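3.2 Why visitors stop

Anyone who has spent a day on their feet at a food trade show will know how quickly good intentions fade, and our visitors were no different. Many had arrived with a careful list of bakery and coffee suppliers to see, and by early afternoon quite a few had put it away and were simply following their noses. Vishwakarma calls this drift, and we have kept her word for it.
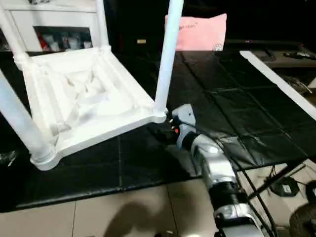
Drift was kind to the smaller exhibitors. Korovora, with a modest stand near the sandwich hall, gave out up to 200 samples a day and held on to people for a good long chat afterward – far longer than we had expected when we planned the interviews.
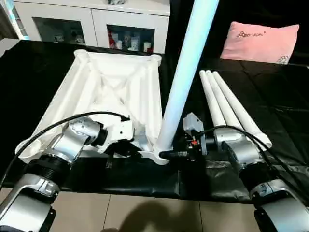

Grurkach took the other road and asked visitors to book a tasting ahead of time. Its guests came with better questions, though fewer of them wandered in by chance. We return to both exhibitors in Section 4, where the order books are compared.

Figure 3. Robot arms handling a white plastic chair and the parts of a white stand.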